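Section 4 – Setting up the Westine fridge alarm

Before you start: fridge running, door shut, shelf thermometer out of the way.

1. Peel the backing off the sensor. Stick it to the side wall, middle shelf height.
2. Hold SET for 2 seconds. Light goes green.
3. Turn the dial to your upper limit. Most kitchens use the chilled food setting.
4. Shut the door and leave it 30 minutes. Dont open it to check.

Note – beeping in the first half hour is normal. Press MUTE once.

CAUTION: never stick the sensor on the back panel. Ice gets behind it and the reading drifts.

5. Load the food. Wrapped sandwiches at the front, milk in the door, nothing against the sensor.

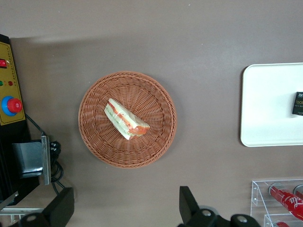
6. Press LOG to start the record. Memory holds 4,000 readings, then the oldest are overwriten.

Battery low – two short beeps. Change it, then repeat step 2.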